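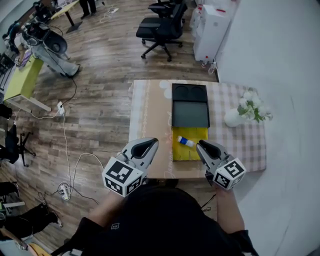 4.2 Surface coverings and the placement of small items

Tables used for tidying tasks are usually described by their dimensions and height, and the covering is left out. We recorded it because a printed cloth divides the surface into areas that a person may treat as separate places. A stain, a seam or a change of pattern can act as a boundary even when the table under it is continuous. The arrangement in Figure 3 has such a boundary: the left portion of the cloth is a tan print with faint circles, and the right portion is a pink-and-white gingham check. The black tray stands at the center of the table, while the vase of white flowers is on the gingham to its right. A yellow board lies partly under the tray, and a small glue stick with a blue cap rests diagonally on it. We refer to items in this position as "adjacent": they are close to a container but not in it, and they lie on a second object that has edges of its own.

Figure 3. Small rectangular table with two-part cloth, tray, board, glue stick and vase.

Adjacent items are hard to score. In the Qin checklist, an item is either stored or loose, and a glue stick on a board would be marked as loose in every case. The Clasusa protocol allows a third category for items resting on a carrier, meaning any flat object that could be lifted with the item still on it. We adopted the Clasusa category with one change. A carrier had to be free to move without disturbing anything else on the table. A board held down by the edge of a tray does not meet this condition, and an item on such a board was therefore scored as adjacent.

The shape of the container also matters. A tray with two round recesses and one large flat compartment suggests different uses for its parts. The recesses suit items that stand upright or have a round base, such as cups and jars. The flat compartment takes almost anything that fits, and it was the part our participants named first when asked where a glue stick should go. A smaller group chose a recess and stood the item on its cap. Both answers were accepted as stored – the protocol does not rank one compartment above another.
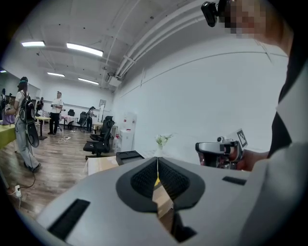

The full data set for this section consists of 2200 placements by 58 participants, all recorded at the Wolari site. Each participant worked at a standing position at the near edge of the table and was given 15 minutes to arrange the items. No instruction was given on what a tidy table should look like. Participants could move the tray, the board and the vase, and they could stop early. The cloth was not to be removed, although straightening it was permitted.

Two coders scored each placement from the final position of the item. Where they differed, the placement was reviewed against the written definitions, and if it still could not be settled it was excluded. Most disagreements concerned items that crossed the line between the two parts of the cloth. The first version of the coding sheet assigned these to the part that held the larger share of the item. This was difficult to judge for long, thin objects, and on 26th March the sheet was revised to add a separate code for crossing items. Earlier placements were rescored with the revised sheet.

Vases were treated separately. Flowers are rarely put into a container with stationery, and a vase is seldom moved once it is standing in a stable position. It serves as a fixed point around which other things are arranged. In practice, participants left a clear margin beside it and used the opposite side of the tray for loose items. The margin was about 3 inches at its narrowest and did not depend on which pattern the vase stood on.

We use cookies to improve your reading experience and to measure site traffic. By continuing to browse, you accept our cookie policy. Accept all | Manage preferences

Plain cloths were not tested at this stage. The Aletico series, started in September with the same items on an undyed cotton cloth, will allow the effect of the pattern boundary to be separated from that of the tray. Until those placements have been scored, the codes for the left and right parts of the cloth are reported as descriptive only, and they are not entered in the model in Section 5.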